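March 2023, bench notes, cup station

Santosh wants the house rules for the cup station written down before Clunia comes by to look at it, and so far they live in my head and on the back of a packing slip. So I'm putting them here first, messy, and Patricio can turn them into something with headings and a revision number (he loves a revision number).

We started with the start state. For the Nishad runs we'd been resetting the arm wherever it felt comfortable, and you could tell from the logs, because no two runs began from the same place. The rule from now on is that fingers go fully open before anything else moves, and the arm gets sent to the home pose by command, never pushed there by hand. Then you look at the wrist view and check that the space between the fingertips is clear. A cup off to one side is fine. A cup already sitting between the fingers is a do-over, even if you're in a hurry, even if it's the last run of the day.

I also want us to wipe the table before a session. Specks are tiny but they do show up on white, and I spent way too long last fall chasing a "detection" that was a crumb! 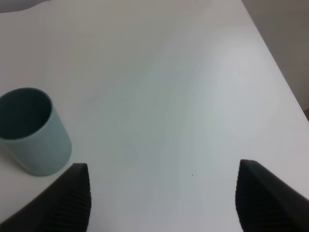

How close to the fingers can a cup be when a run starts?
As close as you like, provided there's daylight between the two and the first move takes the gripper away from it or straight up. If you have to squint to decide whether they're touching, move the cup.

Santosh pushed back a little on that one. He'd like a fixed number in millimeters, and I get it, a number is easier to audit. But the wrist view doesn't give you a number, and I'd hate for people to start leaning in with a ruler while the motors are live. We agreed to leave it as a visual check for the Nishad runs and argue again once Flemimeo is up and we have a depth reading we trust.

Which brings me to hands. Hands stay off the table while the arm is enabled. I know we all reach in to nudge a cup, I did it 3 times on Thursday before I caught myself. Disable, nudge, step back, enable, and say "live" out loud so whoever's at the keyboard hears it. Patricio thinks saying it out loud is silly when you're alone in the room. I think it's a habit and habits don't care if you're alone, so it stays in.

Speed cap is 63 percent for anything with a person inside the tape line. That's carried over from the old Rukell sheet and I haven't found a reason to change it. Above that, both of us outside the line, one with a thumb on the stop.

Cables are the part I keep going back to. The sheet from Rukell only says "secure all cables," and you can read that any way you want. My version: if a cable lies on the table, you have to know where its curve goes when the arm is at full reach, and cups are placed on the open side of it. No cup inside the loop, ever. Run the whole motion once at crawl speed with the cups out and watch the slack — if it snags or drags, re-route it before you do anything else. Wires along the arm itself get a look too, every session, and anything hanging gets tied back before it finds a gripper finger.

Cup placement, same idea. Leave enough open table that the fingers can come down beside one cup and not brush its neighbor. Mixed cups are good, by the way. Paper ones crush and the plastic ones slide, so set the grip force for the softest cup on the table and live with a few slips.

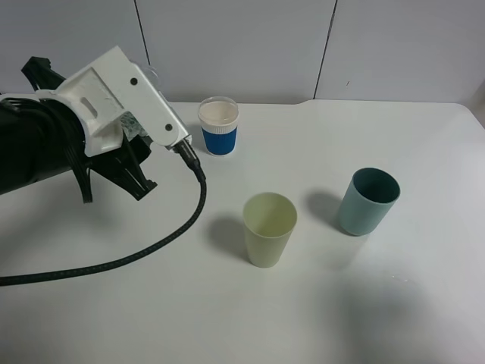
Still open

Who signs off when only one of us is in? Santosh says a phone call counts. I'm on the fence.

Relabel the stop button, the sticker is peeling again.

Ask Patricio whether the 2 second pause after "enable" is in the code or if we've just been waiting out of politeness.

Bracket: needs a line in the weekly check for cracks at the holes. Add the same for the finger pads, I guess, and find out how worn is too worn.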